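Section 4: Clearing and laying the Turthorpe table

You have assembled the table, it stands on all its legs, and there are no screws left in the bag. (If there are screws left in the bag, go back to Section 3. We'll wait.)

A new table stays clear for one evening on average. After that it becomes the place where things are put down. This section covers getting it back, and applies to the Turthorpe in pale oak, order code 2648, and to the longer Jaiswal, which simply holds more rubbish.

Before you start

You will need:
A soft cloth, slightly damp
A dry cloth
One box or tray for things that live elsewhere
A bin, and the nerve to use it

CAUTION: Do not use scouring pads, bleach or the green side of the sponge. The finish will forgive a spilt drink. It will not forgive the green side of the sponge.

CAUTION: Do not clear the table by lifting one end. We have had letters.

4.1 Clearing

1. Pull the chairs back so that you can reach all the way round. Chairs pushed in hard will mark the edge, and the mark is not covered by the guarantee.

2. Take away food first. Anything in a bowl goes to the kitchen or gets eaten on the way, and lidded containers go back in the fridge if they belong there. If you can't remember when a container was filled, you have your answer.

3. Collect bottles and cups. Lift them, don't slide them – grit under a base will scratch any table, including ones far dearer than this.

4. Gather the small things into the box: controllers, tokens, toys, packets with the printing worn off. Do not stop to sort them. Sorting is how a five-minute job reaches teatime.

5. Look again at the level of the wood itself. Small flat items are easily missed among taller ones, and a green token or a beige packet will sit there quite happily while you wipe round it. 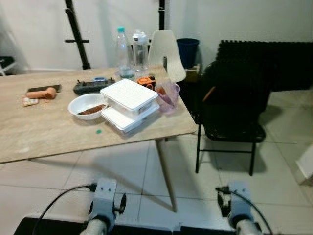 6. Wipe the top along the grain with the damp cloth, then dry it straight away. Do the edges too, and the upper part of each leg, where drips collect.

Note: White rings usually fade within a day. Dark rings do not. Prerkard sells a repair wax for these under code 1627, and it works well enough if you read the leaflet.

4.2 Laying

1. Put mats down before anything hot. The table is rated for family meals and has never claimed to be a hob.

2. Set places from the middle outwards, leaving 54 cm per person. Guests with elbows may need more.

3. Leave the box of small things on the floor, out of sight, until the meal is over. Then empty it the same day. A box left overnight tends to climb back up.

Questions about marks, wax or missing feet go to Carola Kettler at the Prerkard spares desk. Please have your order code ready.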